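Prullow, a naming and trademark search firm, has released an analysis of 2441 brand changes filed by small companies over the past 3 years. Of these, 939 involved a shorter name, and 560 dropped a descriptive word such as "systems" or "supply."

Median length fell from 11 letters to 7. Two-syllable names ending in a vowel – Josteo is one cited in the report – cleared the search stage faster than names built on a surname, such as Kostiuk.

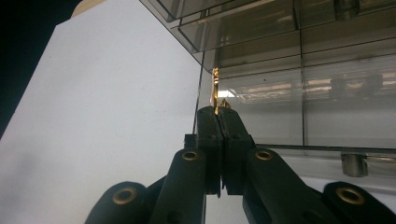 Vsevolod Hrytsenko said the speed figures should be read with care, as a cleared search does not mean a granted mark, and that surname filings often stall over missing consent forms.

The report does not track sales after a change. Prullow plans to add renewal data in August, along with a separate table for companies that went back to their old name, as Plutton did.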